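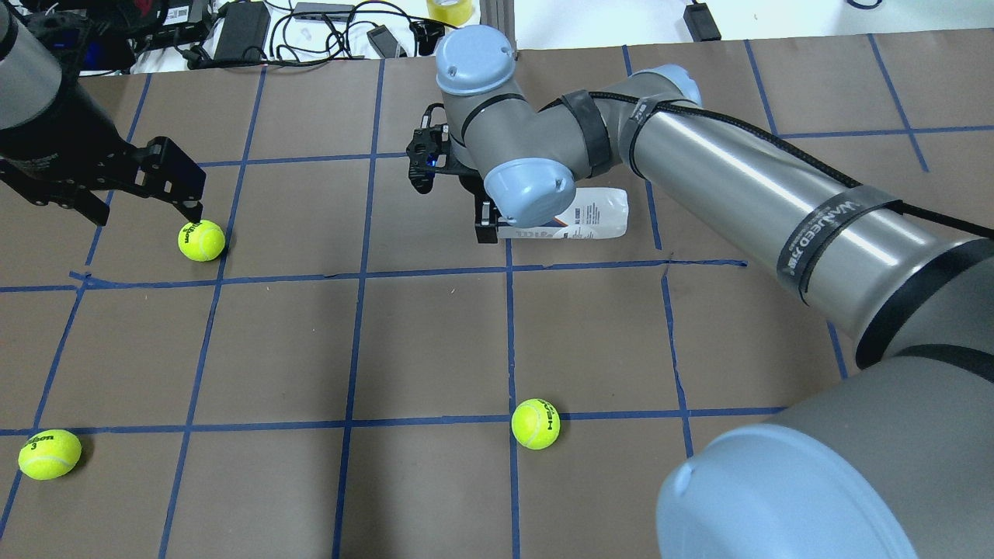
Thursday, after dinner

I went to the intake appointment at the Plukdale counselling centre this afternoon. I write it down tonight while I still remember the order of things, as last time I kept it for the weekend and half was gone.

The 46 bus was late, so I walked the last part from the Flollthorpe roundabout and arrived with a red face. My appointment was at 2. The lady at reception gave me a clipboard with five pages and a pen that was tied to the board with string. I can read English well enough, but these questions are hard in any language. "How often have you felt little interest in doing things?" Little interest compared with what? I have never had a great interest in doing the laundry. I put "several days" and then I worried that it sounded too small, and that they would send me home.

They did not send me home. The counsellor was younger than I expected and she had a cold. She asked if I would like an interpreter next time, and I said no too quickly, from pride I think. Afterwards, on the bus, I found the word I had been looking for during the whole hour. I wanted to say that I feel "dulled", and what I said was "a bit boring". She wrote it down very seriously.

We talked mostly about sleep. I told her I wake up at four and lie there making calculations: the rent, the time in my parents' city, whether I was rude to somebody at work. She did not look surprised. She asked what I do when I wake and I said that I look at my phone, and she gave me a small smile, so I know what the homework will be.
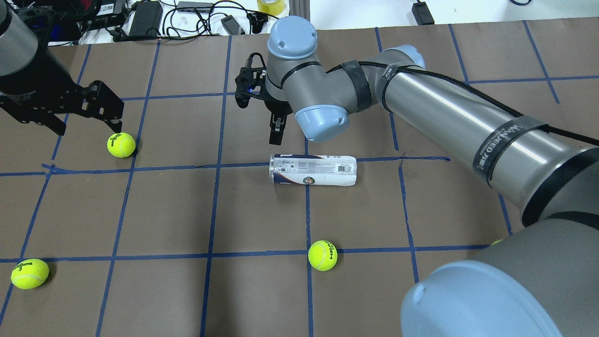 Go a second time before you decide anything, my sister wrote when I told her how it went. Her first counsellor in Grirotham felt like a job interview also, and she only began to like her in the third month. She asked me if I cried. I said no, and she wrote back that there is still time. She always writes to me like this and I am always glad afterwards.

The money is less bad than I feared. The full price is $100 for one session, but they have a sliding scale and the reception lady thinks I will be in the lower part of it. I must bring two pay slips and a letter with my address. I have the pay slips. The letter is a problem, as the electricity is in the landlord's name and the bank sends me nothing on paper. Maybe the library can print something that counts. I should telephone them and ask, and I put this on the fridge, where I put also the dentist in March, so I don't have full confidence in the fridge.
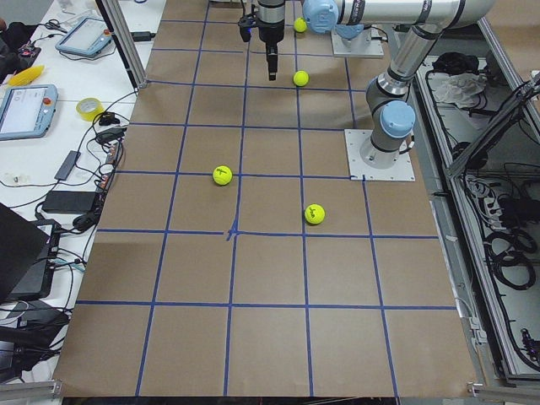
There is also a group on Noh, the online service she recommended for the weeks between sessions. You can sit in it without speaking and with the camera off. I made an account this evening and then needed a long time to choose a display name, everything friendly was taken. The group is for people who moved to a new country as adults. I read the welcome page two times. It says you may write in your own language if the English doesn't come, and somebody in the group will usually understand it. I liked that sentence and I copied it here so I can find it again.

I did not join the evening chat. Maybe next week. I notice that I wrote "maybe" and she told me today to watch for this word, so: next week, with camera off.

Things to remember for the second appointment - bring the pay slips, say yes to the interpreter (or at least ask how it works), and tell her about the winter before I moved, which I left out completely. I don't know why I left it out. She asked if there was anything similar in the past and I spoke about my knee.
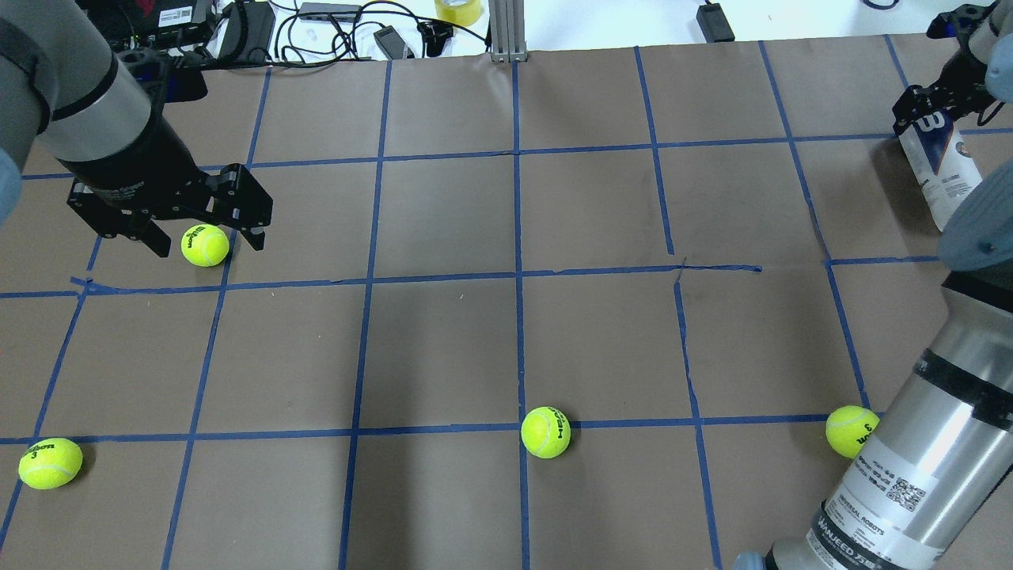 Tennis balls on brown paper, blue tape lines.

It is past ten now. The phone is charging in the kitchen, and I have found the old alarm clock with the loud tick. I will try it in the bedroom, and if the tick is too much I will put it in the drawer with the socks.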